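Notebook, tray lunches
April 27, 2022
4 min read

Carrying on from Mirjam's page about the tray layouts. She had got as far as deciding which tray, so I'm starting from there. The order from Ouali is for lunches set out on trays and left at each seat before people come in, 70 in the first room and 26 in the small one upstairs. They want every tray to look the same and they want it to survive being carried up a flight of stairs by someone in a hurry.

Tray first. We tried the big grey ones from the canteen stock and the smaller cream plastic ones with the rounded corners. The grey ones take everything with space to spare, and that was the trouble with them. Things slide. Ashraful walked one up the back stairs and by the top the sandwich had turned right round and the drink was lying against the rim. The cream ones have a slight rim as well but there is less floor to slide across. Going with cream. Stock on the shelf is 115, so enough for both rooms with some over for breakages and for the ones that come out of the washer marked.

Washed a batch this morning and left them in the rack to drain. Two still had label glue on the underside. Warm water and a bit of cooking oil took it off, then washed them again. Plokemum sell a glue remover but I don't want it near food trays.

Sandwiches. Three fillings on the list and we have settled how to wrap them, at least. Film only, no paper sleeve. Annelies wanted the sleeve because it gives you somewhere to write the filling, and I can see the point, but with the sleeve on people pick the thing up and turn it over and put it back, and then it looks handled. With clear film pulled tight they can look at the cut side and know more or less what they are getting. Rule for wrapping: cut, press the halves together, film round once, fold the ends under. Luzius goes round twice and it makes it cloudy. Have told him.

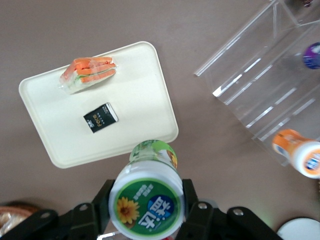

Layout was what took up most of the afternoon. Started with the sandwich in the middle and everything else fitted round it, and it looked like a mess however we turned it. Better with the sandwich at the top of the tray, lying along the top edge, cut side showing so the orange-red layer and the green can be seen through the film. The small black packet goes below it, near the middle. I had wanted a white one there, but the black shows up well on the cream and you can see straight away if one has been missed. Going down a row of trays that is useful. It can sit at a slant, I don't mind, as long as the gold lettering is facing up.

Drink is still open. Standing up at the corner it looks right on the table and is no good on the stairs. Lying down it takes up the bottom of the tray and rolls. Uyên suggested putting the bottles out separately, after the trays are down, one person with a crate going along behind. That means two trips upstairs but nothing falls over. I think we do it that way for the small room at least and see how long it takes.

Times, for what they are worth. Setting out one tray from a stack, with the food already wrapped and the packets in an open box on the left, took 26 seconds when I did it and less when Uyên did it. Most of mine went on peeling trays apart. They stick when they have been stacked damp. Dry them properly, or stack them crossways.

Table. The brown table is better than the steel bench for this. On the steel the trays skate about when you put something down on them, and the light comes back up at you. Only thing is it shows every smear, so wipe down between batches and use the blue cloths, not the ones from the sink.

Moltilico rang about the film. Next size of roll up is on back order and they can send the narrow one instead. Narrow is too narrow, you have to overlap it and we are back to cloudy. Said we would wait. There is a full roll in the cupboard and a part one on the bench.

To do:
- ask Ouali whether the filling needs to be on a card at each seat, or one card by the door
- more blue cloths
- check the crate fits through the upstairs door with someone holding it
- Mirjam to do a trial row of trays tomorrow without looking at this page, to see if the layout makes sense to anyone else
- find out who has the other box of black packets

Recent entries
Tray sizes, grey and cream (Mirjam)
Washer: marks on the lids again
Clernimura boxes, returned and counted
Bread order, change of day
Labels that come off and labels that don't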